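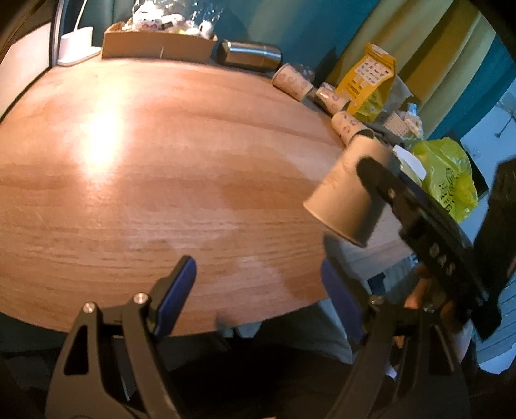 Two hand-held grippers at a wood-grain table, one of them at the side of a tan paper cup, the other open.

Showing a Robot How to Clear the Table: Tips for Recording at Home

Posted under Workshop, March. Written for Millet arms and the Betovico hand-held gripper, though most of it applies to any kit where you do the job by hand and the robot learns from the recording.

Cup clearing is a good first job. Paper cups are light, cheap and hard to break, and a dropped one costs you nothing. We have taught it at the Drollville shared workshop and in a few kitchens, and these notes are what we wish had been pinned to the wall at the start.

Before you start

Charge both grippers fully. A pair that shows half a charge in the morning may not last until lunch, and the left and right units do not drain at the same rate.

Wipe the lenses with a dry microfiber cloth. Kitchen grease gets on them faster than you would think. A paper towel leaves lint, and a shirt tail leaves whatever was on the shirt.

Squeeze each trigger ten or so times with nothing between the pads. The fingers should open and close without catching. If one side lags, look at the joint screws first. They work loose with use. Snug them with the small hex key and stop when they stop. Overtightened joints make the finger stiff, and your hand will be sore by mid-afternoon.

Check the pads for crumbs and tape residue. Dish soap on a damp cloth takes off most of it. Let them dry before you record.

Setting the table

Sit or stand where the robot will be mounted. If the arm is going to work from the long side of the table, do your recording from the long side too. We lost a whole afternoon to this in the first week.

Leave a clear working area in front of you and push everything else to the back and the sides. You don't have to strip the table bare. Boxes, packages and bags along the edge are fine and probably help, as the robot will have to put up with clutter later on. What you want is enough open space that your elbows don't knock anything over.

Watch for glare. A shiny tabletop under a ceiling light gives a white patch that can hide the rim of a pale cup. Move the lamp, draw a curtain, or slide the cups over to a duller part of the table. Record some runs with the glare left in once you have enough clean ones.

Keep cords off the working area. Run them over the back edge and tape them down.

Laying out the cups

Mix the sizes and the prints. If every cup is the same plain one, the robot learns that cup and gets lost when a patterned one turns up.

Lay some on their sides. Cups at the end of a party are mostly knocked over, and a tipped cup is a different grab from a standing one. Point the openings in different directions. Put a few near the edge, but not hanging over it.

Change the layout after every run. Moving one cup by a hand's width counts as a change. Swapping two cups that look alike does not.

Picking up a cup

Come in slowly with the fingers already open. Opening them at the last moment is a habit from using your own hand, and it shows up in the recording as a jerk.

For a cup on its side, line the fingers up across the body, a little nearer the base than the rim. The base end is stiffer. Squeezing at the rim folds it.

Close until the cup stops sliding, then stop squeezing. A paper cup dents under very little force. If you see a crease, you have gone too far. Retire a cup once it has more than a few creases, or keep it in a separate pile for the "crumpled" runs.

Lift straight up a couple of inches before you move sideways. Dragging works for you and goes badly for the arm, which can't feel the cup catch on a table seam.

Pause for a beat when you have hold of it, and again before you let go. The pauses make it much easier to split the recording into steps afterward.

Using both hands

Decide which hand does what and stick with it for the whole session. Ours is simple: right hand grabs, left hand steadies or waits. When the left has nothing to do, hold it open and still, over the table and out of the way of the other one. Don't let it drop into your lap. The left camera keeps recording down there, and you end up with minutes of pants and table edge.

If you are passing a cup from one gripper to the other, close the second before you open the first. Practice it without recording until it feels dull.

Keep your bare fingers behind the guard. Fingers that stray out toward the pads end up in the picture, and worse, you start using them to help.

Driving the arm by remote

The other way to teach the job is with the arm already on the table, moved with the remote sticks. We use the Sudska controller for this. It is slower, and for cup clearing we would go with the hand-held grippers nearly every time. Remote control earns its place for the last part of the job, lowering the cup into the bag or bin, where the arm's reach runs out in odd spots and you need to know where they are.

A few notes if you go that route:

Set the speed to the lowest setting for the first hour.

Keep one hand near the stop button. Keep coffee off the same table.

Stand so that you can see the fingertips and not only the elbow of the arm. If you have to lean, move the controller.

Don't mix remote runs and hand-held runs in the same folder. Label them as you go. Sorting 352 clips by eye is a bad evening – we have done it.

How many runs

Our cup set is at 384 clean runs, and the arm does well with plain cups and so-so with tipped ones. For a first try, stop well short of that. Record one morning's worth, train on it, see what goes wrong, and then record more of whatever went wrong. People who set out to do 1,000 before testing tend to find out late that a lens was smeared the whole time.

Three tries at a layout is plenty. If all three are bad, the layout is too hard for now. Rearrange it.

Throw out a run if:
you dropped the cup and picked it up with your bare hand
someone reached across the table
a gripper lost its connection partway through
you talked yourself into a second grab because the first one looked ugly

Keep a run if the grab slipped and you recovered with the gripper. Those are useful.

Cleaning up

Stack the cups by size and store them dry. Damp cups go soft at the seam and will not hold their shape the next day.

Copy the recordings off before you charge the grippers. The Betovico units we have go to sleep on the charger, and a copy that was under way when that happens has to be started over.

Write down the table, the light and the cups you used. A line or two on paper is enough. Tape it inside the lid of the case.

Loosen your grip and shake out your hands. Almost everyone squeezes the trigger harder than it needs, and the thumb pays for it. A strip of foam tape on the handle helps, and so does trading off with someone every half hour.

Next page: folding dish towels with two grippers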